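Canteen arm, first month – what's changed for us

hchmielewska
Seven of us on the Stenel kitchen shift and I'm loving this! We try every routine in the simulator first, so I now spend mornings telling an arm how to plate up. 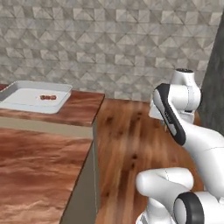 Sim view: arm on the right, white tray up on the left counter.

It used to be 200 lunches by hand, and my wrists knew it. Now I get to argue about menus!

isar_151
Glad for you, but who gets the early hours now? Ours were cut in April.

hchmielewska
Same hours so far – two of us moved to prep and training. I'd want that in writing too.

Tạ
Disagree that sim work is a perk. I miss chatting on the line.

hchmielewska
Fair. We do still chat, mostly about sausages.

isar_151
Get it in writing before summer, though.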